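Premholm
Home | Services | About us | Contact

About us

Premholm records and checks handling data for firms that build household robots. Most of our work concerns soft goods: towels, sheets, shirts and other items that do not keep their shape when they are picked up. Operators carry out everyday tasks with hand-held grippers, and the recordings are used by our clients to train and test their own machines. We also inspect grippers, repair them, and report on faults found in use.

The company was set up in a single room above a print shop in Hawthorne Road. It now occupies both upper floors of the same building. One floor is fitted out for recording and the other holds the repair bench, the parts store and the office.

How we work

Tasks are recorded on ordinary furniture in ordinary rooms. A folding task begins with the cloth already on the bed or table. The operator holds one gripper in each hand, takes hold of a fold, and moves the cloth to the finish position given on the task sheet. The opening of each jaw is logged throughout. A task that ends with the cloth dropped, or held by one jaw when the sheet calls for two, is kept and marked as a failure. 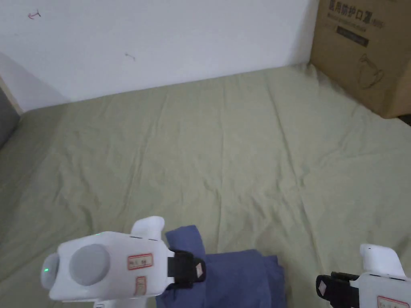 Cloth folding with a pair of hand-held grippers. The left jaw is on the raised fold.

Each gripper has a service record, and parts are entered against it when they are fitted. Before July this was done for motors and boards only. Jaws were treated as consumables and were not recorded. The reason for the change is set out in the next section.

The July jaw fault

In July we withdrew 21 grippers from use after a fault in the jaw position reading. The fault affected our recordings for the Nusolent project, a client programme on laundry handling. We publish an account of it on this page because clients ask about it, and because it altered most of our checking procedure.

The reading from an affected gripper drifted as the session went on. A jaw that was fully closed would be logged as open by up to 3 mm. On a rigid object this would have been plain at once, as the logged opening would not have matched the known width of the object. On a single layer of thin cloth the error was larger than the thing being held, and the logs looked reasonable. Our automatic check compared each reading with a permitted range. The drifted readings stayed inside that range and were passed.

The fault was found by a client engineer, who reported that a test arm trained on the data was closing short and letting go of towels at the second fold. We stopped recording on the same day. The cause was traced to a clamp screw on the position sensor. It had been tightened to the figure for an earlier housing, and the sensor body crept in its seat under repeated closing. Creep began after nearly 600 closures on the units we tested.

A total of 1435 recordings were withdrawn. Those with a clear full closure at both start and end were corrected and reissued with a note. The remainder were recorded again at our cost. No operator was hurt. We did, however, find that a drifted unit could apply more squeeze than its setting when the operator tried to make up for the false reading, and we have treated the matter as a safety fault for that reason.

What changed

A zero check is carried out at the start and end of every session. The jaws are closed on nothing, then on a gauge block, and both values are written to the log.

The permitted range check has been kept, but it is no longer accepted as proof that a reading is sound. A second check looks for slow movement in the closed position across the whole session.

Clamp screws are tightened to the revised figure and marked with paint. A broken paint line takes the gripper out of use until it has been opened and inspected.

Jaws and sensors are now entered in the service record by batch.

Equipment and partners

Replacement sensor seats are made for us by Gonix, to our drawing. The revised seat has a shoulder that stops the sensor body from turning. It has been fitted to all grippers in current use, and the older type has been removed from the parts store.

Reporting a fault

Clients who see unexpected closing, slipping or early release in a machine trained on our recordings should send the recording numbers and a short note of the behaviour through the contact page. The affected set is put on hold when the report is received. A written reply follows once the logs and the grippers have been checked.

Page last revised 2021-11-12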